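3. Holding Costs and the Choice Between Allocated and Pooled Metal

Abdelghani Amrani and Mohcine Filali

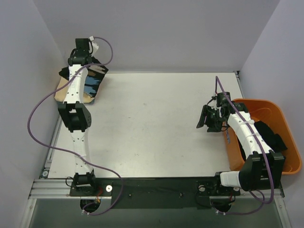 The cost of holding physical gold is usually stated as an annual percentage of market value, and most of the literature on household portfolios treats it as a constant. We depart from that practice. In the accounts we study, the charge has a fixed part, a part that varies with value, and a part that falls due only on withdrawal, and the three parts respond differently to the length of the holding period. A further point concerns what the holder gives up. Productive equipment, such as the two robot arms mounted on a common base plate in Figure 1, wears with use and can be written down over a service life, so its carrying cost is set against a stream of output. The servo joints between the links have a working life; a stored bar has none in the same sense. Gold in a vault produces no output and needs no depreciation schedule, and every charge against it must be recovered from a change in price. The fee structure therefore matters more for metal than it would for an operating asset with the same purchase price.

3.1 Setting

The accounts were opened with two dealers, Sturholm and Dimow, both of which sell to private customers in Inville and the surrounding district. Storage for both is provided by Naciri, an independent depository that charges the dealers on a common tariff. The dealers are free to pass this tariff on in any form they choose. Sturholm bills storage quarterly and shows it as a separate line on the customer statement. Dimow deducts it in metal, reducing the recorded weight on the account at the end of each quarter, and reports the deduction in a footnote.

Each dealer offers two forms of ownership. Under allocated storage, the customer holds title to specific bars identified by serial number. Under pooled storage, the customer holds a share in a larger stock and may convert it to allocated bars on payment of a fabrication charge. Pooled storage is cheaper in every quarter of the sample. Conversion is possible at any time, although the fabrication charge is set by reference to bar size and is high in proportion to the value of small bars.

The common tariff is useful for identification. Customers of the two dealers face the same underlying cost of storage, the same vault, and the same insurance terms, and differ mainly in how the cost is presented to them. We do not claim that customers were assigned to dealers at random. Sturholm has a street office and draws an older clientele, while Dimow takes orders by telephone and online. The controls described in Section 3.3 are intended to absorb these differences as far as the records allow.

3.2 Sample

The dealers supplied records for 702 accounts. We drop accounts opened in the name of a company, accounts transferred by inheritance during the observation window, and accounts with no purchase after the initial deposit. This leaves 600 accounts, each observed for 13 quarters. The panel is balanced by construction. Accounts closed within the window were kept by the dealers in a separate archive and were not made available to us, and the sample therefore represents customers who stayed. The consequences of this restriction are taken up in Section 3.5.

For each account we observe the date and size of every purchase and sale, the form of ownership, the storage charge in money or in metal, and the delivery address by postal area. We do not observe income or wealth outside the account. Age is recorded at Sturholm for all customers and at Dimow only for those who completed the longer version of the application form. Where age is missing we use an indicator for the missing value and leave the account in the sample.

Purchases are lumpy. Many customers buy in the same month each year, and August is an unusually thin month at both dealers. We include calendar-quarter effects in all specifications. We also tested a version that leaves out the third quarter altogether, and the signs of the main coefficients did not change.

3.3 Measuring the effective charge

Let the nominal charge be the amount stated on the tariff sheet at the time of purchase. The effective charge is the sum of all payments made by the customer over the holding period, including the dealer margin on sale and any fabrication charge, expressed per unit of initial value and per quarter held. For a customer who holds pooled metal throughout and sells it back to the dealer, the effective charge approaches the nominal charge as the holding period grows. For a customer who converts to allocated bars and then takes delivery, it may remain well above the nominal charge for the whole window.

Charges taken in metal are converted to money at the dealer's own bid price on the last trading day of the quarter. An alternative is to use the ask price, on the view that a customer wishing to restore the lost weight would have to buy it back. This raises the measured charge at Dimow by the width of the spread. We report results at the bid because it is the price at which the customer could have disposed of the metal, and because it is the more conservative choice for the comparison between dealers.

Where a holding was built up over several purchases, we assign sales to purchases in order of purchase. Both dealers use this convention in their own statements. Assigning sales in reverse order shortens the average holding period of metal sold and raises the effective charge for active accounts, with little effect on accounts that never sell.

The regressions relate the form of ownership at each purchase to the nominal charge, the lagged effective charge, the size of the purchase, and the controls. Standard errors are clustered by account. The lagged effective charge is treated as predetermined: it reflects past decisions by the same customer and past movements in the dealer spread, and we have no instrument that would separate the two.

3.4 Results

Three findings bear on the choice of ownership. First, customers respond to the nominal charge at both dealers. When the gap between allocated and pooled storage widens, fewer new purchases are made in allocated form. The response is stronger at Sturholm, where the charge appears as its own line.

Second, the effective charge has little further explanatory power once the nominal charge is included. Customers with long holding periods, who have most to gain from comparing the fixed and variable parts of the tariff, behave much like those with short ones. This holds for small and large accounts alike, except in the highest size group, where customers appear to time conversion so that the fabrication charge is spread over a single large bar. We treat this as suggestive only, given how few accounts fall in that group.

Third, the deduction of storage in metal is associated with slower adjustment. At Dimow, the share of new purchases in allocated form changes gradually after a tariff revision and is still moving 2 quarters later. At Sturholm the change is complete within the quarter. The obvious reading is that a loss of recorded weight reported in a footnote attracts less attention than an invoice. A second reading is that Dimow customers place standing orders and revise them only at renewal. The records flag standing orders for part of the window, and in that part the slower adjustment is found among both types of order — though it is weaker for one-off purchases.

The size of purchase enters with the expected sign. Larger purchases are more often allocated, as the fabrication charge falls in proportion to bar weight. Age, where known, is associated with allocated ownership at Sturholm and shows no clear relation at Dimow.

3.5 Limits of the evidence

The absence of closed accounts is the most serious limit. If customers who came to understand the effective charge responded by closing their accounts, our estimates would understate the sensitivity of the customer base as a whole. The direction of this bias is clear and its size is unknown. Both dealers state that closures were mostly linked to house purchases and estate matters, but we were unable to check this against the archive.

The second limit concerns metal held elsewhere. A customer may keep bars at home or in a bank box and use the dealer account only for additions. For such a customer the relevant choice is between three forms of holding, and the tariff describes only two of them. Withdrawals in physical form give a partial signal. We repeated the main regression without accounts that had ever taken delivery and obtained a slightly larger response to the nominal charge.

A third limit is the treatment of tax. Gains on metal held past a minimum period may be taxed differently from gains realized earlier, and this gives some customers a reason to delay conversion or sale that has nothing to do with storage. The dealers record no tax information. The calendar-quarter effects pick up any year-end pattern common to all accounts, but they cannot pick up thresholds that depend on the purchase date of each bar. Section 4 uses the purchase dates directly and allows the hazard of sale to shift at the threshold.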